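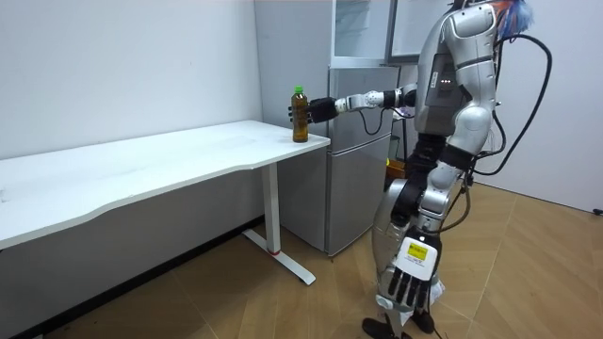
Notes for the talk, Tonirach session, slides 4 to 9

Slide 4. Good afternoon again. I said before what the problem is, now I go to the method. Speak slowly here.

We call the method Flilloron. The idea is simple: the robot learns the grasp from demonstrations, and then a second, small network decides when the fingers should close. In our older work, Ostara, one network did both jobs. It closed too early very often — mention the video from last year, but do not play it.

Slide 5. Training data. We recorded 857 demonstrations and kept 700 of them for training. The others are for validation. Someone will ask about the operators: they had one afternoon of practice, not more.

Slide 6. The closing signal. Point at the blue curve first. The network looks at the last 300 milliseconds of joint torque and gives one number. If the number stays high, the hand closes. Pause.

Slide 7. Results on bottles. Each bottle position was tried 40 times. Positions close to the corner of the desk are the hardest, as the arm must be stretched far forward and small errors in the shoulder become large at the hand. Please say this clearly, the Reuter group asked it in July.

Slide 8. What does not work yet: very soft bottles, and two bottles which touch each other.

Slide 9. Code will be released after the review. Drink water, then questions.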